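Holub Opens Registration for Powerline Networking Kit Trials in Pellville

PELLVILLE — September 10, 2024 — Holub, a maker of wired home networking equipment, today opened registration for a household trial of its Indus powerline kit. The trial will place kits in 700 homes in and near Pellville, with the first shipments going out in October. Each household keeps its existing internet service and router for the length of the trial.

The Indus kit carries network traffic over the electrical wiring already present in a building. A base unit plugs into a wall outlet near the router and connects to it with a short network cable. One or more room units plug into outlets elsewhere in the home and supply a wired port at each location. No new cable is pulled and no drilling is needed.

Powerline equipment has been on sale for many years, and its performance varies widely from one home to the next. The main causes are well understood. Signal strength drops with the length of the wire between units, and it drops further when the signal has to cross from one leg of a split-phase service panel to the other. Surge-protected power strips filter out the frequencies used for data. Phone chargers, dimmer switches and motors add noise, some of it only when they are in use. 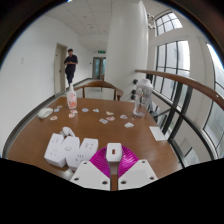
Indus addresses these conditions in three ways. The units sample the noise on the line continuously and move traffic away from affected frequencies within one power cycle. They use the ground conductor as a second signal path where a three-wire outlet is present. They also keep a record of link quality by time of day, so that a fault tied to a furnace blower or a refrigerator can be traced to it.

Bench measurements over 1,000 feet of standard two-conductor house wire with ground were completed earlier this year. Those tests used fixed loads and a clean supply, and Holub does not present them as a guide to what a household will see. The purpose of the trial is to collect results from real wiring of different ages and layouts, including homes with subpanels, aluminum branch circuits and detached garages fed from the main panel.

Trial Terms

Applicants must be at least 18 and must own the home or have the owner's written consent. The home must have a service panel with circuit breakers. Homes with fuse panels or knob-and-tube wiring are not eligible for this round. Homes with arc-fault breakers are eligible and are of particular interest — some models of breaker reduce powerline throughput sharply, and the cause is not the same for every model.

Each household will receive one base unit and two room units. Units must be plugged directly into a wall outlet. They must not be plugged into a power strip, an extension cord, a timer or the outlet side of another adapter. Participants will be asked to leave the units in place for 20 days, then move one room unit to a different circuit and leave it there for the same period. A short form is filled out at the start, at the move and at the end.

The units report link speed, error counts and line noise. They do not report the content of traffic or the addresses of sites visited. Reports are stored by Vosis, which handles data collection for the trial under contract, and are deleted when the final results are published.

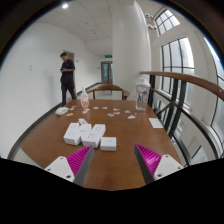

Beryl Dawber said the move to a second circuit was the part of the plan she most wanted to see carried through, as earlier home tests had left the units in a single spot and then treated the result as true of the whole house. She added that a poor reading was as useful to the trial as a good one, and that households should not swap outlets early in search of a better number.

Holub expects to take in around 3,000 applications. Places will be assigned by building age and panel type, so that older homes are not crowded out by newer ones. Applicants who are not placed will be kept on a list for a later round unless they ask to be removed.

There is no charge to take part and no payment for doing so. Participants may keep the kit at the end of the trial or return it in the prepaid carton. Kits that are kept will receive the same firmware as retail units once the product goes on sale. Price and retail date have not been set.

Registration forms are available from the Holub office in Pellville and on the company's website. Applicants should have the make and model of their service panel at hand. The information is normally printed on a label inside the panel door, and the panel's inner cover should not be removed to find it.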